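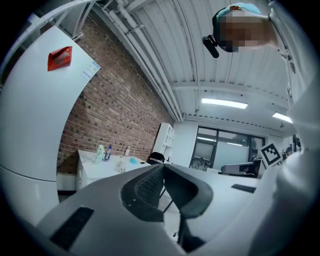
Tendorstead Allotment and Garden Association
Minutes of the New Year General Meeting
Saturday, January 1, 2022, in the back room at Jirmont Hall

Chair: Princess Javier
Minutes: taken by the secretary, who lost the coin toss
Apologies: received from the Sandu Lane plot holders as a group, by text, at two minutes to the hour. The text contained a photograph of a breakfast.

1. Opening
The Chair wished everyone a happy new year and asked whose idea it had been to meet on January 1. The minutes of the previous meeting were consulted. It had been the Chair's. The meeting moved on.

2. Minutes of the last meeting
Accepted, with one correction. Under "Compost," for "the heap is alive" read "the heap is a lie." After discussion the original wording was put back.

3. Matters arising
(a) The gate. The new padlock has been fitted. The combination was read aloud, and then it was pointed out that the window was open. The combination will be changed.
(b) The scarecrow on Plot 7. The plot holder has again been asked to take off the hat. The plot holder has again replied that the hat is the scarecrow's. Carried over to the next meeting.
(c) Letter to the Urkberg water people about the low pressure at the far taps. A reply has come in. It thanks us for our interest in water.

4. Money
The balance stands at $153. The Chair described this as healthy. A member asked what it would look like if it were sick. The main outgoing was the padlock. The main incoming was the raffle, at which the first prize was a wheelbarrow and the winner left it behind. It is still by the shed and will be raffled again.

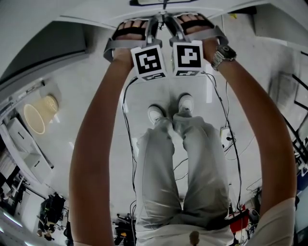 5. Water
This took up most of the meeting, as it does.

The three rain barrels beside the shed were meant to be shared by the whole lower row. In practice they are shared by whoever gets up first. One member said that he gets up early for his health. Another member said that her beans also have health. The Chair asked for remarks to go through the chair, and for a while all of the same remarks went through the chair.

Proposals heard:
A rota. Opposed by those who remember the last rota.
A fourth barrel. Supported by everyone until the price was read out.
Praying for a wet May. Not formally proposed, but warmly received.

It was agreed to try a rota from spring, with each plot on the lower row having a set morning, and swaps allowed if both parties write it on the board in the shed. The pen for the board is missing. Princess Javier will bring a pen. She wishes it minuted that this is her own pen and that she knows what it looks like.

6. Paths
The path between the upper and lower rows is mud from the tap to the first bend. Wood chips were suggested. Last time we ordered wood chips the truck tipped them in front of the gate, with members on both sides of it, and several people got to know each other better than they had planned. Agreed to order again and to have someone stand in the road and point.
Action: secretary to ask for prices in Tendorstead and Urkberg. Secretary to do the pointing too, apparently.

7. Seed swap
To be held in this room in late winter, date to be fixed with the hall. Members are asked to label their envelopes. "Green thing, good" was on an envelope last year and has divided opinion ever since. Zucchini seed is limited to one packet per household. This is a kindness to the neighbors.

8. Waiting list
There are 11 names on the list and no free plots. One member offered to give up half of his, then walked the idea back when asked which half. Letters will go out telling people they have moved up by one place, which ought to cheer them.

9. Annual show
The Sandu Lane growers won the leek cup for the second year running and have not returned it for engraving. It was suggested that they may be hoping to save us the trouble. The Chair will telephone. The rule on onions ("dressed, but not overdressed") was queried again and left alone.

10. Any other business
A glove has been found, left hand, leather, with a hole in the thumb. Three members claimed the right-hand one.
Someone asked if dogs are allowed on the site. They are, on a lead. Someone asked about geese. The secretary was told to look up geese.
Thanks were given for the shortbread, and a question was raised as to where the second tin had gone. No member wished to speak to this item.

11. Next meeting
First week of May, in the evening, same room. Bring a chair if you like the kind with a back.

The meeting closed when the kettle was heard.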